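Search this site... Search
Menu

Hanging and Lighting Your Panels: Section 2 of the Wevell Studio Guide

28 April 2024

Welcome back! If you've done Section 1, your panels are primed and dry and you're itching to get them up on a wall. Mine were too, last September, when I was getting ready for a solo show at a little space in Tusham and had never hung anything bigger than a calendar. This section covers the Wevell rail, the hooks, and the clip-on lamps, in the order I do it now (which is not the order I did it then).
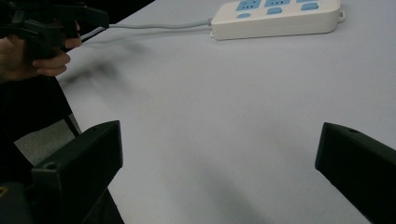 Reading time: 5 minutes

What comes in the box

You should have the rail in two lengths, a bag of sliding hooks, the steel cords, and the lamp set if you bought the lit version. The wall screws are sold separately, which still annoys me. I use the Roltar ones with the wide heads. Whatever you buy, match it to your wall: plaster, brick and drywall all want something different.

Step 1. Pick your center line

Most galleries hang so the middle of the picture sits at eye height. I use 155 cm from the floor to the center of the panel and I've stopped arguing with people about it. If you're showing big work in a room with a low ceiling, drop it a little and see how it feels from the doorway.

Mark the line in soft pencil. Please, soft pencil! I used a blue marker once and it came through three coats of white.

Step 2. Put up the rail

2.1 Hold the rail against the wall well above your center line, close to the ceiling if you can.
2.2 Check it with a level. Old floors and old ceilings both lie, so go by the bubble.
2.3 Mark the holes, take the rail down, and drill.
2.4 Screw the rail on loosely from one end to the other, check the level again, then tighten everything.

CAUTION: Check for wires and pipes before you drill. If you're renting the room, get the okay in writing first.

NOTE: The two lengths join with the little flat connector. It goes in before the second length is tightened. I have had to take the whole thing down for this. Twice.

Step 3. Cords and hooks

3.1 Slide the top of each cord into the rail and give it a firm downward tug.
3.2 Use two cords per panel. One cord works for something tiny, but it will swing every time a door closes.
3.3 Slide a hook onto each cord and set both to the same height before you bring the panel over.
3.4 Hang the panel, step back, fix the side that's low, step back again. You'll be doing this for a while, so put some music on. 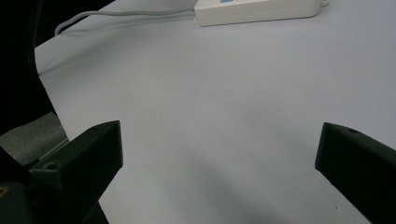

When you're working out the spacing, start with the middle piece and go outward. I leave 51 cm between large panels and a lot less between small ones, and if two pieces are fighting each other I swap one for something quieter before I touch the gaps. With a series, keep the gaps the same even if the sizes change, or people will start reading meaning into the wide one.

CAUTION: Don't go over the weight printed on the hook bag. Weigh the panel in its frame, with the glass in if it has glass.

Step 4. The lamps

4.1 Turn the power off at the wall.
4.2 Clip each lamp arm to the rail, one per panel to begin with.
4.3 Run the cable along the top of the rail and press it into the channel.
4.4 Power on, then tilt each lamp until the light falls evenly from top to bottom.

Shiny varnish is a pain here. If you see a hot white patch, slide the lamp sideways a few inches before you try tilting it, and walk the whole room to check, because a painting that looks perfect from the front can vanish into glare from the left. For very dark work (I love very dark work) I turn the neighboring lamps down and leave that one alone.

Step 5. Labels

Put them to the right of the piece, low enough not to catch the lamp light. I print mine on heavy paper from Ngô, the plain uncoated kind, and stick them up with removable putty. Title, year, materials, size. Leave the prices on a sheet at the desk if your space prefers it that way, and ask, because some feel strongly.

Section 3 is about taking it all down and packing it.

Share this: 1218 shares
2 comments

paintedshut
Thank you for the note on the connector! Mine was still in the bag when I read it and the rail was already up. Down it comes.

north_light_please
Does the lamp channel take a second cable? I want two lamps on my widest panel and don't want wire dangling in front of it.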